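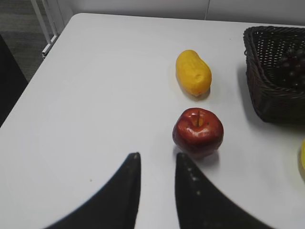
A basket only looks generous when a few pieces are left out beside it, one reader of the Peria household guide remarked, and many people who enjoy setting a table would agree.

The fruit basket is a low, open container for keeping and showing fruit, real or artificial. It is one of the most cheerful things a plain table can hold! Rectangular forms are common in the workshops of Parkach, where more than 1,000 are woven each December, many in dark brown with an open lattice that lets air reach the fruit. 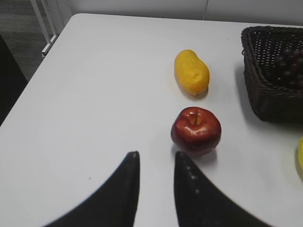 Arrangement

Color does most of the work. A red apple in front of a long yellow fruit is a lovely pairing on a white surface, and dark grapes look wonderfully rich against brown weave. In the Callport style, large fruit goes in first and grapes go last, draped over the rim.

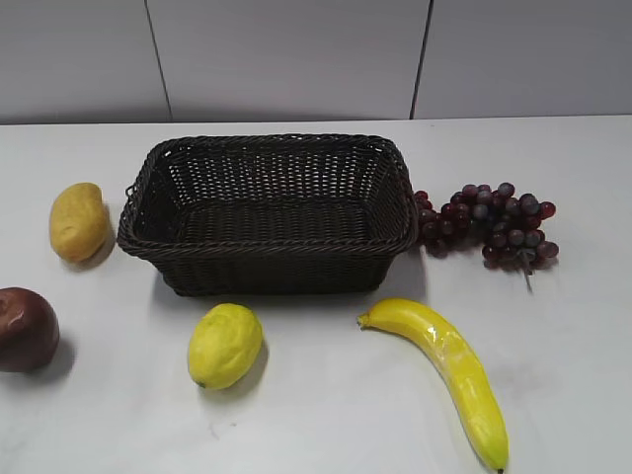
Empty woven basket, with a lemon in front and a potato to the left.

Construction

The sides usually slope outward, and the rim is thicker than the walls. Nikzad weavers braid theirs like rope, using four strands for the rim and two for the lattice, a handsome finish that also stands up well to lifting.

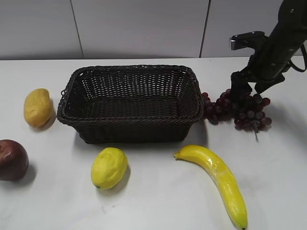 Small end openings make carrying easier, and some weavers add a cloth liner for soft fruit such as ripe papaya. A soft brush clears dust from the lattice.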